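In Defense of the Folding Table

When my cousin moved to a new apartment in May, the first thing she wanted to buy was a big dining table for 2,000. I told her to wait. I am writing this because she did not agree with me, and I still think I am right.

In my family we always ate at folding tables. My mother bought the first one from a small shop called Abbasi, and it served us for 24 years. In the morning it was for bread and tea, in the afternoon for homework, and at night it stood against the wall and we had the floor back. A heavy table cannot give you the floor back. It takes the best part of the room and it keeps it, also when you eat alone with one bowl.

People say folding tables are ugly. My friend Kagiso Cele says they look like a wedding tent after the guests went home. I think this depends on the table. Some have a marble pattern and a bright edge, and I find them more cheerful than the gray wood that everybody has now.
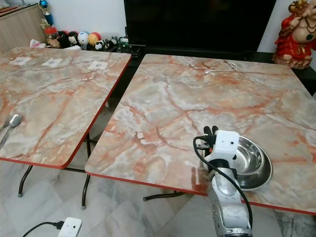 Another good thing is that you can have two. Two small square tables make one long table for a holiday, or you can leave them a little crooked, with a spoon and a fork on one and a bowl on the other, and the lunch will taste the same. For 70 you can buy a used one, and if you scratch it you will not cry.

I admit one weakness. The legs can pinch your fingers, and a child should not open them. My cousin reminds me of this every time we speak. She has now seen a table at Grodetti for 500, with very thick legs, and she will measure her door tomorrow.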